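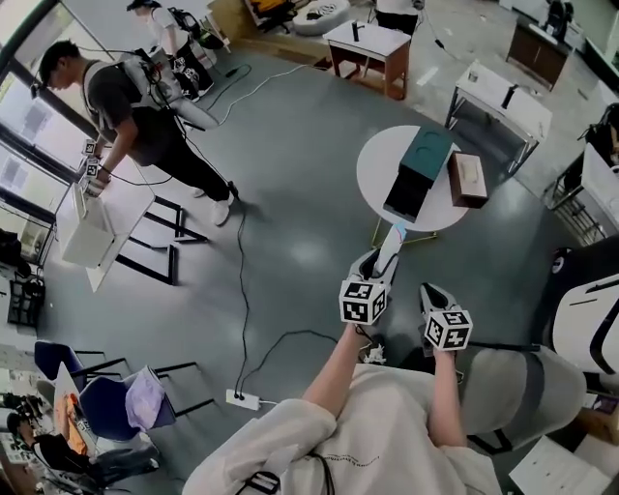 The small round table came to us in June, when the Tedbridge reading room closed and everything in it had to go somewhere by the end of the week. I had gone over for the bookends and came home with a table in the back of the car, its thin metal base sticking out between the seats, and I have been fond of it ever since. I mention it now for the simple reason that this item is about tables, and about what ends up on them, and a round white one holding a box with its lid up and a brown box of tissues beside it is as good a place to start as any. Give people a flat surface at hip height and they will put a box on it, and next to the box they will put the tissues. I do it at home too.

Several of you wrote in after the last newsletter to say that you would like to hear more about how we set up a shared room, the sort where different people are doing different jobs at the same time and all of them need somewhere to put things down. I promised I would write something, and then the boiler went, and then it was the holidays, so please forgive the wait. I have had plenty of time to think about it, at least, and you are getting the benefit (if that is the word) of all that thinking at once.

My first piece of advice is to go for several small tables over one enormous one. We had the enormous one for years. It was a lovely old thing that came from Verhoeven when they cleared their showroom, and it took up the whole middle of the floor, and everybody who came in had to squeeze around it with their bag held over their head. When it finally left us I thought I would miss it, and I did for a week or so, mostly at lunchtime. Then I noticed that I could walk from the door to the windows in a straight line, carrying a tray, and I stopped missing it.

Small tables can be pulled close when two people want to work side by side and pushed well apart when they don't. You can stand at one and lean over a box with both hands busy, and the person across the room at another table isn't jogged every time you shift your weight. And they needn't match! I used to worry about that a great deal. I wanted everything in the same white with the same legs, and I spent a silly number of evenings looking for them. These days I think white tops are enough to hold a room together, and whatever is underneath, metal legs or brown wooden ones, can look after itself. If you do want to make a feature of it, put the wooden-legged one where you see it first as you come in. It makes a plain room a little kinder.

Now, the floor. A gray floor is forgiving about dust and scuffs, and I would choose one again tomorrow, but it does nothing to help you notice a cable. We have had our share of stumbles over the years, none of them serious, and I have become a bit of a bore on the subject. If a cord has to cross open floor, let it be a light or a bright one, and run it where people don't walk if there is any such place. Black cords I like to keep close to a table leg. Olus sell a soft fabric strap for the purpose, which we bought a roll of and cut up as needed, and it has lasted far better than the sticky clips, which let go every time the heating comes on.

Under the windows is where I would put the shelving. I know a lot of people keep that wall clear, and I understand why, but low shelves don't steal any light, and an open wire shelf is easier still on the eye because you can see through it. It also means you can tell at a glance what is on it, so things get used instead of bought twice. The one drawback is that small items fall through the wires. A piece of stiff card cut to size and laid along each level puts a stop to that, and it costs next to nothing. Please do leave a bit of room beside the shelf as well, for the stack of things that are too big or too awkward to go on it. There is always a stack. I have given up pretending there won't be one, and I find I am much calmer about it now that it has its own spot.

A word about boxes with drawers, which I know some of you collect as I do. My favorite kind has a lid that lifts and a drawer at the front, and the trick is to decide which part is for what and then stick to it. In mine, the top is for whatever I am working with that day, and the drawer is for the little things that would otherwise roll away. At the end of the day the top gets emptied and the drawer doesn't. It took me a while to get used to, and I still find pencils in the wrong half.

As for cups, I have softened. We used to have a strict rule that no drinks went on the work tables, and it was broken so often and so cheerfully that I let it go. Now one table over to the side is the cup table, and people wander across when they want a sip, and I believe we all stretch our legs more than we did.

The Wastard storeroom is being cleared next, and there are up to 8 small tables looking for homes, along with a few wire shelves in fair condition. If you would like one, please reply to this newsletter by 16th February and tell me roughly what size would suit you. You will need to collect it yourself, and bring a blanket for the car, as the legs do come off on some of them but certainly not on all.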